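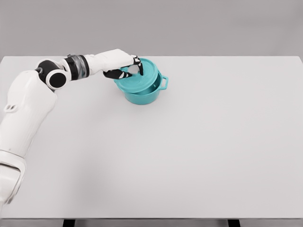 A hand on the lid of a small teal pot, in simulation.

I caught Sena Agbenyega over coffee in August, keen to hear how delivery vans with no driver get insured. "Badly, so far," she laughed. She's handled fleet claims at Orden for 17 years! Her big worry is the grey area when a van hands control back to a remote operator. "You've got seven seconds of log and two parties pointing at each other," she told me. I asked who pays. "Whoever kept worse records."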